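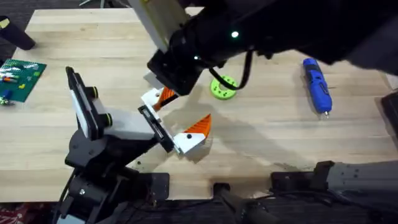
The butcher-block top in the Jernis workroom, June.

Progress report to the Brirkia fund: worktable refit, first half

The grant pays for solid wood worktops in place of the old coated ones. Of the 3,576 awarded, 2,385 has been spent, nearly all of it on the tops themselves and on delivery from Obradović. We were promised that solid wood would outlast anything else on offer. I would like to see that before repeating it in a report.

What can be said so far is modest. The strips are pale and run lengthwise, with a faint grain, and there are small dark specks here and there in the surface. The supplier calls specks natural to the wood. That may be so, but the sample we signed off had none, and I have asked for the answer in writing.

Six tops were ordered and all six have been delivered. Fitting took longer than the quote allowed, mostly over the brackets, and the bill for the extra hours is still in dispute. We have not paid it.
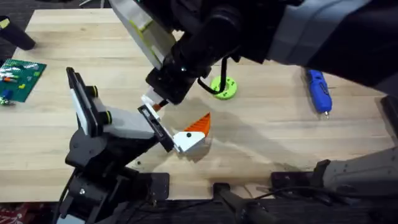 The oiling plan is the part I trust least. Goten recommends a fresh coat every 80 days and also happens to sell the oil. We have budgeted for half that often and will look at the surface before each coat - if it dries out, we will say so and come back with a revised figure.

Users say they like the new height. They said the same about the old tables in their first month, so I give it little weight for now.

The remaining money is held for edge repairs, oil and the disputed hours. We ask that the second payment stay on its present schedule, and that the fund wait for the winter readings before it extends the scheme to other rooms.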